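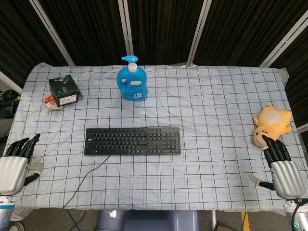 Good morning, and thank you to come so early. My talk is about the desk at home and how we clear it, and I speak from the tidying course I give in Gristgate. Most people begin with the drawers. I ask them to begin with the top. On a table like this one, with a keyboard, a box, a pump bottle, a wrapper and a yellow plush toy, each thing belongs to a different room or to the garbage. (Pause. Let them look.) The wrapper is the easy decision, so we take it first. The toy is harder and we leave it for last.

Slide 2. The order I teach
1. Garbage.
2. Things from other rooms. The soap bottle goes to the sink or the laundry.
3. Cartons. If the warranty paper is inside, keep the paper and flatten the carton.
4. What stays. For most of us it is the keyboard. It keeps its place in the middle and the cord goes to one side, so it does not cross where you write.

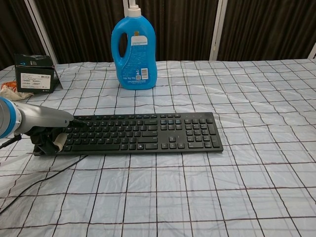

5. The cover. Lift it, shake it outside, put it back and pull the creases flat with both hands.

Slide 3. Time
Set the timer for 30 minutes and stop when it rings. In the Holtitz group some people wanted to continue, and the next week they did not come back. Mention the handout, it is on the chair by the door. The next course starts in April.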